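13 Aug 2023

Back from the lake and my legs are toast. I swam the whole way to the Marchand dock this morning and I want to get it all down before I fall asleep on the couch, which is going to be any minute now. 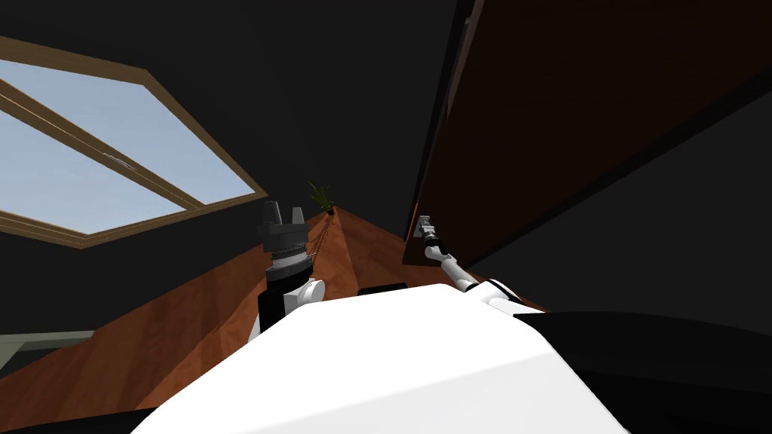
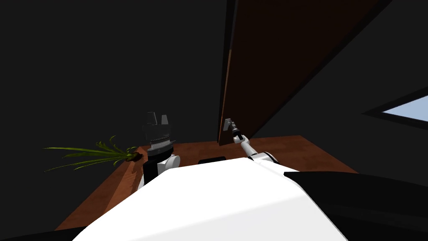 So! Karine Vachon picked me up at some terrible hour with the kayak already strapped on the roof and a bag of those cinnamon rolls I can't say no to. I ate one in the car and then worried about it for the next half hour. We had the radio off and hardly talked. I kept looking at the trees to see if they were moving (they weren't, thank goodness — back in July we drove all the way up and the wind sent us right home again).

The water was 60 degrees at the landing. I know people swim in colder, Edit Szilágyi does it all winter long in a plain old swimsuit, but my face hurt for the first few minutes and I could not get my breathing to settle. I did breaststroke with my head up like somebody's grandma until I calmed down. Karine paddled next to me and sang, badly, and that helped more than I'd like to admit to her.

After the point it got lovely. Flat and green, with the sun coming in sideways every time I turned to breathe. I counted strokes up to 80 and started over, again and again, and somewhere in there I quit thinking about work and the Cundis business and the phone call I still owe my sister. A loon came up pretty close and gave me such a look. Then my goggles leaked, the left side, same as always. I need to just throw that pair out.

The last stretch was awful. Weeds! I hate weeds. I swam like something was chasing me and hit the ladder with my elbow, and now there's a bruise coming up the color of a plum.

Edit was on the dock with soup in a thermos and a towel she'd been warming on the hood of her truck. I cried a little, I think from being cold. We sat there for ages and she's already talking about doing the long way around next summer — I said no, then I said maybe.

Shoulders sore, hair still smells like lake. Must call about the car tomorrow. Also we're out of milk.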